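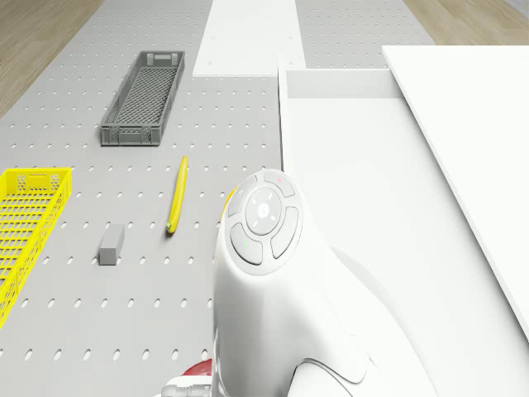 A Morning at the Buretti Open Day

Home | Visits | Workshops | Markets | About | Contact

Filed under: Small factories, Food and kitchen, Day trips

Jan 25, 2022

I promised several readers that I would write about my visit to Buretti, and I am sorry that it took me so long. The visit was in October, when the factory opens its doors to the public for one weekend. The rest of the year you can only buy from the small shop near the gate, and you do not see how anything is made.

Buretti makes dried pasta. It is not a big name, and outside the valley I have never found it on a shelf. My neighbor gave me a bag of their short twisted pasta, called Neretti, two winters ago, and I liked it so much that I wanted to see the place it comes from.

Getting there

The train stops in Bindari, and from the station it is a walk of 4 kilometers along the river. There is a bus, but on the open day it was full before it reached the station, so I walked with a family who had the same problem. The path is flat and good. Please bring a coat even if the sun is shining, as the wind comes down the valley without any warning.

At the gate you receive a paper ticket with your number and the time of your tour. My number was 459, and I was told to come back after one hour and a half. This was a pity, but there was coffee in the yard and a table with old packaging to look at. I was surprised by how much the packages changed over the years. The oldest ones were plain blue paper with a stamp, and I find them more beautiful than the ones of today.

The tour

We were a group of mixed ages, and everybody had to put on a hair net and a thin white coat. The children enjoyed this very much. The guide spoke the local language first and then repeated everything in English, a little shorter each time. I could follow most of it in both, but I may have misunderstood some details, so please do not take my numbers as science.

First we saw the flour room, from behind a glass. The wheat comes from two farms on the other side of the hill and is milled in the next village. The guide let us feel the semolina in a bowl. It is much rougher than the flour I use for cakes, almost like fine sand, and it has a smell that I can only call warm, although it was cold to the touch.

After this comes the mixing. The dough is very dry, and I thought that something was wrong with it. At home I would add more water immediately. But the machine presses it with great force through a bronze plate, and on the other side the pasta comes out in its right shape. A knife turns in front of the plate and cuts it. The bronze makes the surface a bit rough, so the sauce stays on it better. I had read this many times on packages and believed it was only advertising, but they gave us a piece from a bronze plate and a piece from a smooth plate, and with the finger you can feel the difference.

The drying takes the longest. Neretti stays in the warm room for nearly 2 days, and the long shapes need more. We were allowed to stand inside for a moment. The air was heavy and my glasses became white at once. In the past the pasta was dried in the attic with the windows open toward the river, and the workers had to decide every morning which windows to close. There is still one old man's notebook about the weather under glass in the corridor, written in pencil, with small drawings of clouds. I would have liked to stay with it longer, but the group was already moving.

In the packing room there was not much to see, because the line does not run on the weekend. I asked how many bags they pack on a normal day and the guide did not know.

The tasting and the shop

The tour ends in a long room with benches. You get a small plate of pasta with only oil and salt, so that you can taste the pasta itself. I had Neretti again, and after it a wide flat shape called Ma, which was new for me. The name is very short and I thought it was a mistake on the board. I asked, and it is a family word for the grandmother who first cut it by hand. It is thick and needs a long time in the pot, and it would be excellent with beans or mushrooms.

In the shop the prices were fair, a little lower than what my neighbor pays. I bought four bags of Ma and one of the broken pieces, which they sell cheaply for soup. Be careful: they accept only cash on the open day, and the nearest machine is back at the station. One couple in front of me had to leave all their bags on the counter.

What I did not like so much

The waiting was long and there were few places to sit. When I left, the lady at the gate was giving out ticket 701, and the people behind her were still standing in line down to the road. I think some of them did not get inside before closing. If you want to go, take the early train.

Also the part about the history was too quick for me. There is a whole wall of photographs from the time when the mill still worked with water, and we passed it almost running.

Cooking Ma at home

I tried it the same week. The package says fourteen minutes, but with my water and my pot it needed seventeen. I made it with white beans, a carrot, rosemary and the end of a piece of hard cheese. The next day it was even better, although it had taken all the liquid and I had to add a cup of broth. The soup pieces I have not opened yet.

The next open day will be again in October. The date is normally on the door of the shop by the end of summer, and they also answer the telephone in the mornings.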